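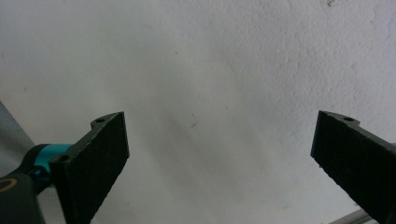 The Night Bus to Pistberg

So I'm on the night bus to Pistberg, seat 32, and the man next to me is holding a wedding cake on his lap. Two tiers, white icing, no box. He's got a seat belt around himself and both arms around the cake, and he hasn't blinked since we left Vaughan.

"Is it yours?" I ask, because I can't help myself. I talk to people on buses. My sister says it's a disease.

"My daughter's," he says. "Tomorrow at nine. Her baker is in Kotulo and I'm the only one who doesn't get carsick."

His name is Aurelio Villaseñor and he used to drive this exact route (before they built the bypass, when you still had to go over the hill at Brirkov). He knows every bump! He calls them out under his breath a second before they come, and lifts the cake an inch off his knees each time, and we sail right over them. After a while I start lifting my bag too. It's only got socks in it, but it feels rude not to join in.

Somewhere past midnight he says, very quietly, "I need to use the bathroom."

We both look at the cake.

I've never been so scared in my life. He talks me through it – elbows in, knees together, don't hum – and then it's on me, all that sugar, and he's swaying off down the aisle. And the thing is, I don't know the bumps. I just sit there in the dark with my chin up like I'm balancing a book on my head.

Then from behind the little bathroom door I hear him holler, "Bridge!"

I lift. The whole bus drops and comes back up, somebody's thermos goes rolling toward the driver, and the cake hangs there in my hands, perfectly level.

When he gets back he checks it all over with the light on his phone. There's one dent, down near the bottom, the size of my thumb.

"We'll put a flower on it," he says, and asks me what I'm doing tomorrow at nine.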